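25 February 2020

# Unit 5: Budgeting a bin-picking cell

Read before the costing workshop. Bring a calculator and the blank cost sheet.

## 1. What is being bought

A bin-picking cell is bought as a set of parts from several suppliers. The arm is the largest line on the quote and the easiest to price. Most overruns in student plans come from the lines below it:

- gripper, with spare fingers and mounting plate
- camera, lens, bracket and lighting
- bins, bin supports and clamps
- table or frame
- cables, cable guides and strain relief
- safety equipment and the risk assessment
- integration hours
- training and spare parts

Price each line separately, even when a supplier offers a package. A package price hides the lines that will be reordered later. Bins and fingers wear. Table frames generally do not.

## 2. Capital and operating cost

Capital cost covers everything needed up to acceptance. Operating cost covers everything after it. The boundary must be written down before quotes are compared. In the Sarnley exercise, one supplier includes the first year of service in the purchase price and the other does not. The two totals cannot be compared until that item is moved.

Treat the following as operating cost unless told otherwise:

1. Replacement fingers and bin liners
2. Software maintenance fees
3. Operator time for resets and refills
4. Calibration checks

Operator time is the entry most often left blank. If a person must refill the bin or clear a missed pick, that time belongs to the cell and not to general labor.

## 3. Integration hours

The Drallix quote used in this course lists 186 hours of integration. Divide these before accepting the figure. A workable split assigns 70 hours to mounting, wiring and calibration, 16 to acceptance testing, and the remainder to software. Ask the supplier for its own split in writing. A quote with a single unsplit figure gives the buyer no basis for disputing a change order.

Mixed items raise the software share. A cell that handles one known part can use a fixed grasp. A cell that handles clear, soft or reflective items needs more trials, and the test set should be agreed on before the order is placed. State who supplies the test items and who replaces damaged ones.

## 4. Layout and fixtures

Fixtures are cheap per piece and are often left out of the first budget. Bin position matters as much as arm position, because a bin that shifts will put the calibration out. Decide early between permanent brackets and clamps. Clamps allow the layout to change during trials; brackets should be priced for the final installation. Allow for both if the trial period comes first.

Check the following against the drawing:

- clearance between the wrist and the bin walls at the lowest pick
- reach to all four corners of each bin
- cable slack at full wrist rotation
- access for a person to remove a bin without moving the arm
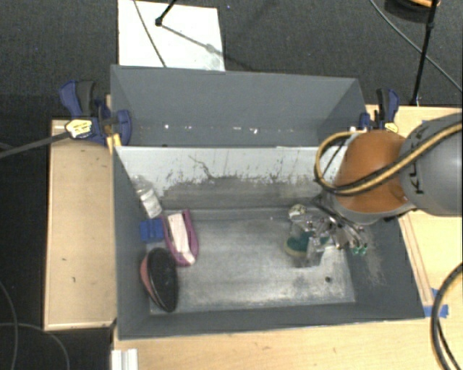 Bošković objected to the fixture line when an earlier version of this handout was circulated, arguing that clamps and bins should come out of the general workshop budget, as they can be used again on the next project. The objection is reasonable for clamps. It is weaker for bins, whose walls and floors take contact from the gripper and are cheaper to replace than to restore. For the assignment, charge bins to the cell and record clamps as shared stock.

## 5. Contingency and timing

Hold contingency as a separate line. Do not spread it across the other lines, where it cannot be tracked. Record each draw against it with a short reason.

Gripper lead time usually sets the schedule if custom fingers are needed. For an August start, work backward from the acceptance test and mark the latest order date for each line.

## 6. Assignment

Prepare a one-page budget for the Tornico cell using the two quotes in the course folder. Include:

- capital and operating totals, shown separately
- the split of integration hours
- a fixture list with quantities
- the latest order date for each purchased item

Exclude sales tax. Show all prices in the same currency and state the conversion rate used.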